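Home | News | Past issues | Join | Contact

Out and about: an afternoon with the arms at Plokel

August 2019, from your newsletter editor

I'd been on the list for the Plokel open day since they first announced it, and I very nearly didn't go (parking down that end of town is a nightmare), but I'm so glad I did.
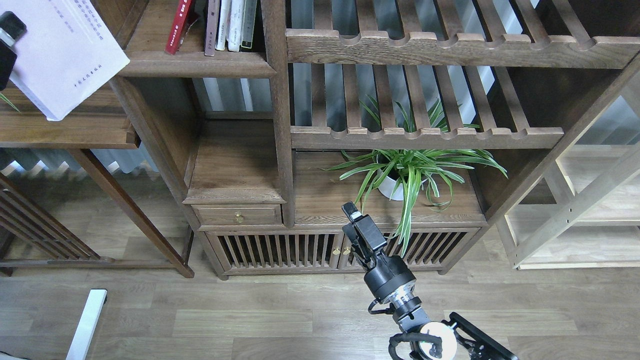

What I'd wanted to see, more than anything, was a robot having a go at the sort of stuff you and I have at home. We've all watched the clips of big orange arms welding car doors, and fair enough, they're terrific, but a car door turns up in the same spot every time. My place doesn't work like that. My place has a plant that's tripled in size since Christmas and a bookcase I move whenever I vacuum.

So the Plokel crew have set themselves the household jobs. Opening a cupboard by a small round knob. Getting in past leaves without wrecking them. Taking a book off a shelf when it's jammed in beside its neighbours, which I can barely manage myself! They call the whole program Tillonine, and they've logged 2,704 attempts so far, of which 1,871 got a tick. I asked what counts as a tick and the answer was stricter than I'd have been. If the door opens but the furniture shifts, it's a fail. If a leaf gets bent, fail. One of the engineers told me she'd started marking her own kids' chores the same way and it hadn't gone down well.

A fair bit of the talk was about knobs, believe it or not. Little round ones are a pain for a gripper with two fingers, as you've only got a narrow bit of metal to hold and the fingers want to slide off the curve. Handles you can hook are much easier. They've got a box of old knobs and pulls they've been given, and they're after more, so if you've done up a kitchen lately, have a dig through the shed. Drop-offs are at the front desk.

The other thing I hadn't thought about was cables. The arm has to drag its own wiring wherever it goes, and somebody has to work out where the slack will end up when it reaches low and then high. I got a good ten minutes on this from a bloke who clearly loves it, and I came home and looked at the back of our telly with fresh shame.

We got a turn at the controls after morning tea. You move a small handle and the arm follows, a touch behind you, which feels like steering a boat. I was hopeless. The lad before me, who looked all of twelve, was brilliant at it and had to be asked twice to give someone else a go.

A few odds and ends for those who asked me to report back:

Entry was free, with a gold coin for the sausage sizzle. Tickets were capped at 400 for the day and they all went. The workshop is up a ramp and there's plenty of seating, though it does get loud when the Nikzad crowd next door have their compressor running. Kids under eight need to be holding someone's hand near the demo area.

They're doing it again in November, this time in the bigger hall at Brellero, with 100 places set aside for clubs and community groups. I've put our name down for a dozen of those. Let me know by email if you want one, and tell me if you need a lift, as I've got three spare seats and I'm leaving early to get a park.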